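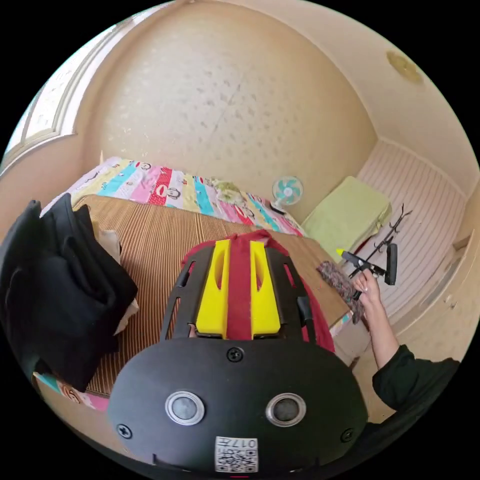

Aaliyah Gill wrote in to say that my last page on folding was all very well for people with a linen closet, but she has one bedroom, one small table and a bed that is also the sofa, the ironing station and the place where clean clothes go to wait. Could I please do one for her?

Fair enough. I have lived in that bedroom. These are the things that worked, plus one that didn't.

Sort by color of lint, then by owner

Everybody sorts by owner first. Then the fuzzy gray thing spends ten minutes on top of the black things and you get to pick it all off by hand. Black clothes go in their own pile at one end of the table, fuzzy fabrics go at the other end, and the two do not meet. If the pile starts sliding off the table, it is too tall. Start a second one, or put something away. (I usually start a second one.)

Put a mat on the table

A bare wooden table is slippery, and a T-shirt will travel across it while you fold. A woven mat holds cloth still. Pick one with a tight, flat weave, as the chunky ones snag knits. Mine has fine stripes, and I line hems up against them and feel very professional.

Shake the mat out of the window before you begin. You will forget this once.

Small cloths last

Rags, napkins, dust cloths and the strip of red fabric you are keeping for reasons: do these at the end, when your standards have dropped. Fold in half the long way, then roll. Rolled cloths stand up in a shoebox and you can see every one. Flat ones turn into a stack, and you will only ever use the top two.

Fuzzy fabrics

Fleece and anything with a nap should be brushed or shaved before folding, while it's lying against the edge of the table. Hold the fabric taut with one hand and work in short strokes, in one direction. Go around buttons and stay off the seams. I had a Honeck shaver that ate a cuff in November, and I deserved it – I was watching television.

The Fluner brush is slower and has never eaten anything.

The bed is a shelf, within reason

Make the bed first. A busy bedspread is a help here, whatever your taste in pattern, because it hides lint and a plain white one reports every thread. Then use the bed for finished bundles only. Once unfolded laundry lands on it, you'll be sleeping around it, and by the second night you will have stopped noticing.

Set a limit. Mine is 4 bundles, and when the fifth is ready I have to get up and carry the others to the drawer.

About fans

A small desk fan is good for a stuffy room and terrible for socks. Aim it at the wall behind the bed, on low. If something came out of the dryer a bit damp, hang it on a stand near the fan for a while and fold it tomorrow. Folded damp cotton smells like a pond by the weekend.

The one that didn't work

I bought a Skurnivero folding board, the hinged kind, and used it for 11 shirts. It makes lovely rectangles. It is also nearly as big as the table, so the shirts had to go on the bed, and see above. It now lives behind the wardrobe with the spare slats.

Next time: zippers that stick, and what a candle stub can do for them.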